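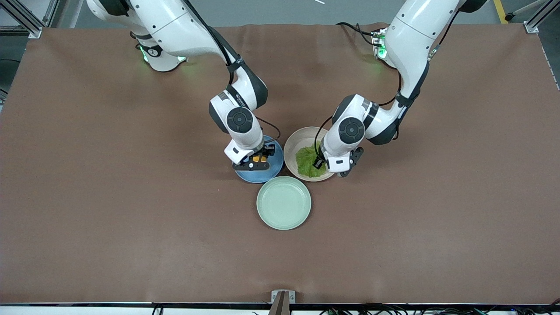
The plate-and-lettuce job on the Sorkarier table. Right arm over the blue plate, left arm at the bowl.

I got my hand nipped by a robot in May, and I've been boring people with it ever since, so I may as well bore you too and get it written down properly.

It was not a bad injury. I had a bruise across two knuckles and a small flap of skin that caught on my coat sleeve for a week. If a kitchen drawer had done it I'd have sworn and carried on. But it was a robot that did it, one I had been working beside for months, and it did it while showing me a nice green light. I think that light is a scandal, and I'd like to make my case.

A bit of background. I work on a project called Sorkarier, at Naidoo, in the unlovely part of Plirnadstead behind the bus depot. We teach a pair of arms to do table jobs: plates, bowls, bits of food, moving things from one dish to another. The job that week was lettuce. Pick it out of the beige bowl, put it on a plate, and let the other arm steady whatever needs steadying. It sounds like nothing at all, and if you've never tried to get a machine to pick up one floppy leaf you'll wonder why grown adults are paid for it. (Lettuce is awful. It folds, it slides, it hides under the fingers. Give me a tin of beans any day.)

So, the fault. I'd been running the lettuce job since lunch and I was on attempt 18, which I know because I'd just written it on my sheet. The left arm went down into the bowl and stopped. It just hung there with its fingers in the lettuce. The right arm was parked over the blue plate, and that wasn't moving either. I waited. I looked at the screen, and the screen said the job was running, which it always says. I looked at the arms. Both lights were green.

I now know that I waited 14 seconds, because it's in the log. Fourteen seconds doesn't sound long. Try it now, go on, look at something that isn't moving and count. It's ages! It's plenty of time to decide that a thing has packed up. I decided exactly that, thought "oh, it's hung again", and put my hand over the bowl to free the leaf so that I could start the next run.

And then it wasn't hung any more. The left arm lifted, the right arm came across to meet it, as it was meant to, and my hand was between the two. The arms felt something in the way and stopped, as they're built to, and I pulled my hand out and said a word. The whole thing was over quicker than it takes to read.

What had happened inside the thing was very dull. The program that decides where to go next had stopped getting fresh pictures from one of the cameras. It's written so that if the pictures are late, it waits, and when they come back, it carries on from where it was. Somebody thought of that as a kindness. In an ordinary computer program it would be one, I've cursed plenty of software for giving up too soon. The wait had no limit on it and it made no sound and showed no sign. As far as the arms were concerned they'd been told to hold still, and they were holding still beautifully, in good health, with nothing wrong. Hence green.

When the report was written up, the cause was put down as "operator entered the workspace without pressing stop". Which I did! I'm not going to pretend otherwise. There's a rule, I'd signed the rule, and I broke it. Put me down for that and I'll take it with good grace. My grumble is that the report ended there. It had a box for the cause, the box had room for one line, and I filled the line all by myself.

I think a report like that is next to useless. It tells you that a person did something a person would do. Every one of us who works at those tables had reached in during a hang at some point. I asked, afterwards, over tea, and I got a lot of shifty faces. We all thought we could tell a stopped robot from a resting one. We couldn't, and there was nothing on the table that would have helped us learn.

That brings me to the light. The little green light by the base of an arm means, on our set-up, that the arm has power and no fault. That's all it means. It's green when the arm is swinging about. It's green when the arm is waiting to be told what to do, and it's green when the arm is stuck in a long sulk about a camera and might go at any moment. Meanwhile everyone reading this has spent their whole life learning that green means go ahead, you're all right, cross the road. You can put as many lines as you like in a training pack saying the light has nothing to do with whether it's safe to put your hand in. The training pack is up against every pedestrian crossing I've ever used, and I know which one I'd back.

I've had the other side of this put to me by people who know far more about machines than I do, so let me be fair to it. They say the light is for the arm's own state and should stay simple. They say that if you hang more meanings on it, people will start trusting it more, and then they'll be in real trouble on the day it's wrong. They say that the only signal you should trust is the stop button under your own hand. I do see that. I'd even agree with the last bit. But people are already trusting the light, and they're trusting it to mean something it doesn't. Leaving it alone doesn't keep anybody humble.

The next thing they say is that these are gentle arms. They're light, they're slow, they stop when they bump you. True, and thank goodness. But I think gentleness is half the trouble. I used to work near a press, years ago, and I would no more have reached into that press than into a lion. Nobody had to remind me. Put me next to two smooth white arms fussing over a salad and my guard goes straight down. There's a blue plate and a mint-green one, it's like a doll's tea party, and my hands want to join in and help. And the grippers can still nip, by the way. The arms may be gentle but my knuckles got bruised, and they come together in the middle, because that's where the dishes are.

So what would I change? We've made some changes already, and I'll give credit where it's due. Stovard, who supply the software that runs the two arms together, put in a limit once we'd sent them the log. If the pictures are late by more than 3 seconds, the job now drops out fully, and it won't start again until somebody presses a button to say so. That was the big one. It means a long stillness is now a real stop. It's annoying, I'll admit. On a bad afternoon with a flaky camera you're up and down to that button constantly, and I've heard it called names by people who weren't nipped.

We also have a beeper for when a job is paused and could carry on by itself. It's a horrible little noise and I love it. I'd keep it horrible. There was talk of swapping it for something softer and I made a fuss.

What we haven't got is a change to the light, and I'd like one. I don't much mind what colour. Let it blink while the arm is waiting on something. Let it go blue, or off, anything that doesn't look the same as all's well. I'd like green kept for when the arm has truly let go of its job and can't move until I tell it to, so that what my eyes have believed since I was about four would be right. I'm told this is awkward, as the light belongs to the arm and the waiting belongs to the software and the two were made by different people. I believe it's awkward. I still think the awkwardness ought to land on the people with the screwdrivers and the source code before it lands on whoever is standing at the table at half past three with a tired head and a lettuce to sort out.

And I'd like a bigger box on the form. Give me a line for what I did, then a few lines for what I thought the machine was doing when I did it, and what made me think so. Mine would have read: "I thought it had stopped. It had been still for ages and the lights were green." Anyone reading that would have gone and looked at the light. As it was, the form went in a folder, and I was sent a link to the training again, the same pack with the same picture of the stop button on the front. I did it in my lunch break and got full marks, same as the first time.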